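Jemora Bin-to-Tray (simulated), data card and usage notes

Version 3. Last revised 28/12/2024. Maintainer: Rhydian Howells, Ellport.

Summary

Jemora Bin-to-Tray is a set of simulated two-arm manipulation episodes, released with the training and evaluation code for the Protov policy. Each episode asks for small objects to be moved out of a bin and placed on a tray. The set was built to test one question: does a policy trained with an explicit idle label for the non-working arm transfer better to unseen bin positions than a policy trained without it?

Contents

The release holds 2767 episodes. Of these, 2000 form the training split and the remainder are divided between validation and test. The split is made by random seed, so no layout in the test split shares a seed with one in training. Object meshes are shared across splits. Anyone wanting a held-out-object test should build their own split from the field object_id.

Each episode is stored as a single file with the following fields:

rgb_overhead — colour frames from the fixed overhead view
joint_pos — joint positions for both arms, in radians
joint_cmd — commanded joint positions, same layout as joint_pos
grip — gripper opening for each arm, scaled from 0 (closed) to 1 (open)
arm_state — one of reach, grasp, carry, release or idle, given separately for each arm
object_id — mesh identifier for the current target
success — true if the target rests on the tray when the episode ends

Commands are stored one step ahead of the positions they produce. Earlier versions stored them on the same step, and loaders written for version 2 will run without error but train a policy that lags. Check the version field before mixing files.

Task and layout

Both arms are mounted at the back edge of the table. The bin lies near the middle and the tray is set in front of it, nearer the front edge. At reset the bin and the tray are shifted and turned by small random amounts, with a check that they do not overlap. Table colour, bin colour and tray colour are fixed in the base set. A variant with random colours can be rendered from the same seeds using the script render_variants, but it was not used for any result given here.

Only one arm works on a target at a time. The working arm is chosen at reset by a planner that compares path length for both arms and rejects any path that would bring the two forearms close together. The other arm moves to a waiting pose over the table and holds there with its gripper open.
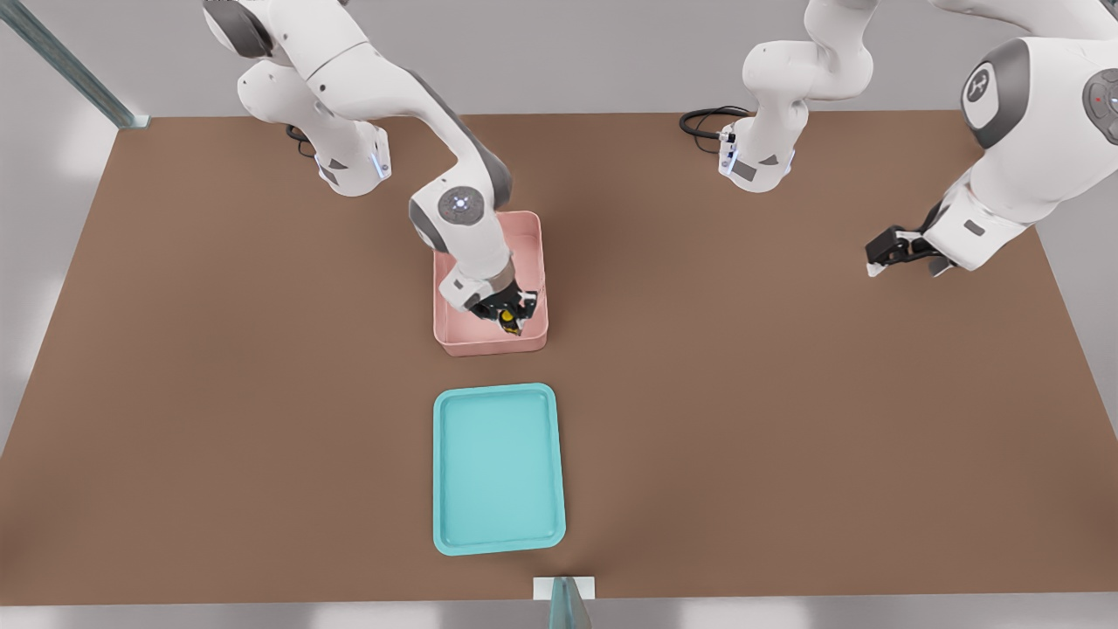

The waiting pose is not constant. It is drawn from a small region on the waiting arm's own side of the table, so that a policy cannot treat the position of that arm as a fixed landmark. In version 1 the pose was constant, and policies trained on it failed badly when the waiting arm was moved even slightly. Those files have been withdrawn.

How the episodes were made

Episodes were generated by a scripted expert with access to the full simulator state. The expert samples grasp candidates from the object mesh, discards those where a finger would strike the bin wall, and takes the first remaining candidate that the planner can reach. If no candidate survives, the layout is dropped and a new seed is drawn. This biases the set towards objects lying clear of the walls. The bias is known and has not been corrected.

Failed attempts are kept when the expert recovers within the same episode. Files in which it does not recover are included with success set to false, and the default loader skips them. Pass keep_failed to load them.

Method under test

Protov is a behaviour cloning policy with one image encoder and two action heads, one per arm. The labelled version adds a small classifier that predicts arm_state for each arm and feeds the result into the matching head. The unlabelled version is the same network with the classifier removed and the head widened to keep the parameter count level. Both were trained from scratch on the training split, using 3 random initialisations each.

Result

With bin positions drawn from the training range, the two versions could not be told apart. With bin positions drawn from outside that range, the labelled version completed 52 more test episodes than the unlabelled one, summed over all initialisations. Most of the difference came from a single failure type: in the unlabelled version the waiting arm drifted towards the bin during the grasp, and the episode ended on a collision.

We do not claim that the label helps with grasping itself. Grasp failures were spread evenly across both versions — mostly slips on thin objects.

Limitations

Contact between fingers and object is modelled with a single friction value for all meshes. Cables are drawn but have no physics. The overhead view is the only camera stored, and depth is left out. No trial on physical arms has been run, and nothing here should be read as evidence about real hardware.

The success flag is checked once, at the final step. An object still rolling at that moment can be marked as placed. Users who need a stricter test should recompute the flag from the final ten steps with the script recheck_success.

Known issues

Some files written in October have the left and right entries of arm_state swapped. They are listed in swapped.txt and the loader corrects them when it reads them. Code that opens the files directly must do this itself.

The Humphreys object pack is not included and has to be fetched separately before re-rendering. Playback and training work without it.

Reporting problems

Please open an issue with the seed, the file version and the loader version. Reports without a seed cannot be reproduced and will be closed.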